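이 웹사이트는 더 나은 이용을 위해 쿠키를 사용합니다. 계속 둘러보시면 쿠키 사용에 동의하신 것으로 봅니다. [동의] [설정 바꾸기]

빵은 왜 구우면 갈색이 되고 맛있는 냄새가 날까?

토요일 아침에 올린 글 | 글 니섬(Nisum) 어린이 과학 편집부

토요일 아침, 이불 속에서 뒹굴뒹굴하고 있는데 어디선가 고소한 냄새가 솔솔 풍겨 온 적 있나요? 눈은 아직 감겨 있는데 코가 먼저 벌떡 일어나서 "빵이다!" 하고 외치는 것 같은 그런 아침 말이에요. 오늘은 바로 그 냄새 이야기를 해 볼게요. 이야기가 조금 길어질지도 모르니까 편한 자리에 앉아서 천천히 읽어 주세요.

먼저 굽지 않은 식빵을 한번 떠올려 볼까요? 속은 하얗고 말랑말랑하고, 손가락으로 꾹 누르면 폭 들어갔다가 다시 올라오지요. 이 하얀 빵 속에는 밀가루에서 온 녹말과 단백질, 약간의 당분, 그리고 물이 들어 있어요. 빵이 말랑한 것은 이 물 덕분이기도 해요. 겉으로 보면 보송보송한데 안에 물이 숨어 있다니 신기하지요?

이제 빵을 뜨겁게 달구면 어떤 일이 생길까요? 제일 먼저 겉에 있던 물이 김이 되어 날아가요. 물이 남아 있는 동안에는 빵이 그다지 뜨거워지지 못해요. 물은 100도쯤에서 끓어 수증기로 변하면서 열을 자꾸자꾸 가져가 버리거든요. 그래서 처음 한동안은 아무리 들여다봐도 빵이 그대로 하얗답니다. 기다리는 사람은 배가 고픈데 말이에요!

그러다가 겉이 바싹 마르면 그때부터 온도가 쑥쑥 올라가요. 그러면 빵 속의 단백질을 이루는 아미노산이라는 작은 알갱이와 당분이 서로 만나서 손을 잡아요. 손을 잡고, 모양을 바꾸고, 또 다른 친구를 만나 또 모양을 바꾸고……. 이렇게 계속 이어지는 변화를 '마이야르 반응'이라고 불러요. 이름이 좀 어렵지요? 소리 내어 세 번쯤 읽어 보면 입에 착 붙을 거예요. 마이야르, 마이야르, 마이야르!

이 반응이 일어나면 갈색을 띠는 물질이 생기고, 코를 간질이는 향기 물질도 아주 여러 가지가 함께 만들어져요. 고소한 냄새, 견과류 같은 냄새, 살짝 달콤한 냄새가 한데 섞여서 우리가 아는 그 구운 빵 냄새가 되는 거예요. 고기를 구울 때나 쿠키를 구울 때, 커피콩을 볶을 때도 같은 반응이 일어난답니다. 부엌에서 나는 좋은 냄새 가운데 꽤 많은 것이 한 식구인 셈이에요.

그럼 토스터는 어떻게 빵을 굽는 걸까요? 토스터 안에는 전기가 흐르면 뜨거워지는 가느다란 열선이 들어 있어요. 열선이 발갛게 달아오르면 적외선이라는, 우리 눈에는 보이지 않는 빛이 나와서 빵의 겉면을 데워요. 추운 날 햇볕 아래에 서면 볼이 따뜻해지는 것과 비슷해요. 토스터의 열은 빵의 겉을 아주 빠르게 말려 주기 때문에 겉은 바삭하고 속은 아직 촉촉한 빵이 되지요. 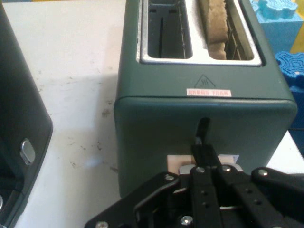 그런데 너무 오래 구우면 어떻게 될까요? 갈색을 지나서 까맣게 타 버려요. 이때는 향기로운 물질이 부서지고 검은 탄소가 많이 남아서 쓴맛이 나요. 탄 부분은 몸에도 좋지 않으니 아깝더라도 먹지 않는 게 좋아요. 노릇노릇한 황금빛일 때가 딱 좋답니다.

집에서 해 볼 만한 관찰도 하나 알려 줄게요. 꼭 어른과 함께 해야 해요. 같은 식빵 3장을 준비해서 한 장은 굽지 말고, 한 장은 살짝, 한 장은 조금 더 오래 구워 보세요. 다 식으면 접시에 나란히 놓고 색을 비교하고, 냄새를 맡고, 손톱으로 톡톡 두드려 소리도 들어 보세요. 공책에 그림을 그리고 색연필로 색칠해 두면 멋진 관찰 일기가 돼요. 잼은 관찰이 끝난 다음에 발라도 늦지 않아요.

토스터를 쓸 때 지킬 약속도 있어요. 뜨거울 때는 윗면과 빵 넣는 구멍 근처를 만지지 말아요. 빵이 안에 걸려도 포크나 젓가락을 절대 넣으면 안 되고, 곧바로 어른을 불러야 해요. 그러면 어른이 플러그를 뽑고, 다 식은 다음에 빵을 꺼내 줄 거예요.

다음 시간에는 식빵 속에 송송 뚫린 작은 구멍들을 만든 주인공, 효모를 만나러 가요.

니섬 어린이 소식지를 이메일로 받아 보세요. 보호자의 이메일 주소를 적어 주시면 새 글이 올라올 때 알려 드립니다. [구독하기]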